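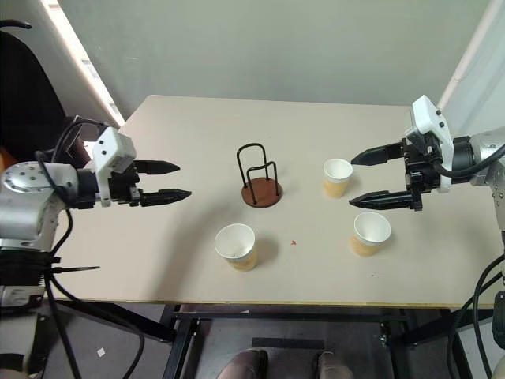
Why did our group pick plain CSS custom properties over a preprocessor for the Stitatar booking site?

Mostly so that the colours could change while the page was open. The site has a light theme and a dark one, and a visitor can flip between them whenever they like. Variables in a preprocessor are worked out once, when the stylesheet is built, and we would have had to ship two sets of rules.

What we started with

The old stylesheet, which Musa Nwankwo very kindly handed over to us with all his notes, ran to 1,558 lines and had the same dark green typed out in 24 places (sometimes in capitals, sometimes not, and once as rgb, which took me an entire Saturday to find!). Before touching anything we made a list of every colour and every spacing value and gave each one a sensible name. Paraskevi Mitsotakis-Vlachou did most of the naming, and she was very patient with the rest of us, who kept wanting to call things "green2".

What we changed

We ended up with 12 colour variables, all declared on the root element, and a second block which overrides them when the dark theme is set. Spacing came next, and that was slower going, as the calendar page had margins that pushed against each other in ways we still don't fully understand. I left two of those alone and marked them with a comment.

Problems

Fallback values caught us out. We had a typo in a variable name on the Nyaga page and the heading simply took its colour from the parent, so it looked fine in the light theme and vanished in the dark one. We now check both themes before merging. Font weights are still a mixture of 500 and "bold", and that is on the list for December.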